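How to prepare your songs for a first live set

When I started to play in small places, I made the same mistake many times. I had good songs, but I did not have a set. In this guide I explain how I build a set of 25 minutes for a singer with one guitar.

Step 1. Write all your finished songs on paper. Next to each title put the key, the tempo and the length. Use the real length from a phone recording, because in our head the songs are always shorter.

Step 2. Choose the first and the last song before the others. The first should be easy for your voice. I open with "Birnell", which stays in the low range and has only 2 chords in the verse.

Step 3. Group the songs by tuning. If you must change the tuning, do it one time only, and prepare a few sentences to say while you do it.

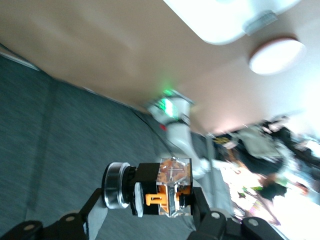
Ohemaa Ansah wrote to me that she does it in another way: she puts the song with the different tuning at the very end, so she never has to tune back in front of the people. She also keeps a capo on the headstock, and with it she could remove one tuning completely.

I tried her order at the Mundetero open stage in Dorbridge and I liked it. It works if your last song is strong enough.

Step 4. Play the full set standing, without stopping, 5 times in the week before the show. If you make an error, continue. Record the last time and listen to it the next day.

Step 5. Print the set list in big letters. Titles only, no lyrics. Put one copy on the floor and give one to the sound person, with a note where you need more reverb or none.

For the sound check, ask to play the loudest chorus first and then the most quiet verse. Bring a spare set of strings and a second cable.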